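Kerside Coffee Service Training Room
Progress report to the Agbenyega Fund, second reporting period

1. Purpose of this report

This report covers work carried out under the Agbenyega Fund grant for the Kerside training room. The grant supports the fitting out of one room for instruction in the storage, portioning and serving of coffee, together with the written materials used there. Progress is reported under the headings set out in the grant letter. Spending is reported separately on the Fund's own form.

2. Summary of progress

The room has been in regular use throughout the period. Kerside delivered 11 introductory sessions, and 218 trainees completed the attendance record. The target for the full grant term is 600. Sessions were suspended for a short time while the walls were repainted and resumed on the original timetable.

The printed handbook has been revised once. The print run of 1000 copies approved in the grant letter has not yet been ordered, as the section on cleaning is still under review.

3. Portioning and storage

The portioning exercise was moved to the beginning of the introductory session. Trainees had previously met it after the section on grinding, and many of them were by then short of time. The exercise uses whole roasted beans, a spoon, a jar with a separate lid, and a mug. Trainees transfer beans from the jar to the mug in small amounts and then close the jar.

Glass jars have replaced the opaque tins bought in the first period. The level of the beans can be checked through the side, and the instructor no longer needs to open each container before a session. The double-walled jars are heavier than the tins and take up more room in the cabinet – a second shelf has been fitted for them. The clear lids proved hard to find on the white tabletop, and the handbook now asks trainees to set the lid down close to the jar. The table setting has a dark mug with a white interior, in which even a few beans show clearly.

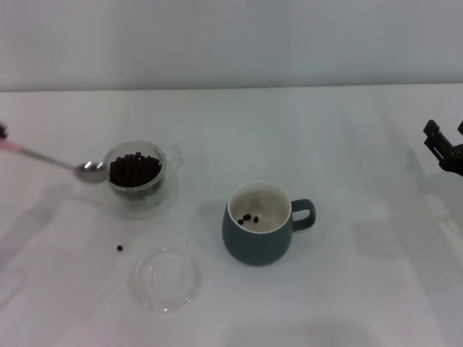 4. Room and finishes

Berkier completed the repair and repainting of the walls. The previous finish was a strong yellow that had marked badly behind the tables, and it reflected onto the white work surfaces. The Fund agreed to a change of color at the first review meeting, and a plain gray was chosen from the samples supplied.

Dekora supplied the tables under the original order. All of them have been received and assembled. One top was delivered with a chipped corner and was replaced at no charge to the grant. The tables have been set out with more space between them than the first plan allowed, so that an instructor can pass behind trainees during an exercise. This reduced the number of places in the room by two.

The notice boards shown on the first plan have been removed from the scope. Instructors preferred to keep the wall behind the demonstration table clear, and printed instructions are now handed out at the start of each session. The wall has a smooth, even surface, with no fixtures in the area shown. 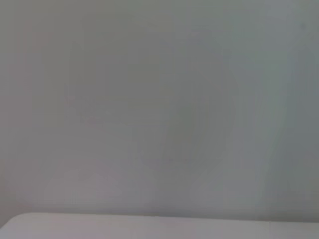 5. Matters outstanding

The following items remain open at the end of the period:

- Approval of the cleaning section of the handbook, followed by the print order.
- Purchase of spare lids for the storage jars. The supplier sells them only with the jars, and Kerside has asked for a separate price.
- A decision on evening sessions, which would require a change to the opening hours of the building.
- Final payment to Berkier, held until the paintwork around the door has been touched up.

6. Next period

Kerside plans to begin the intermediate course in August. It will cover grinding, measuring by weight, and service at the table. No further building work is planned. A request to move the unspent notice board allowance to the purchase of mugs and spoons accompanies this report, and the Fund's decision is requested before the August sessions are announced.

Last updated: May 7, 2021

Related items
Kerside training room: first period report
Kerside training room: revised room plan
Handbook for trainees, draft for review
Agbenyega Fund: guidance on changes to approved spending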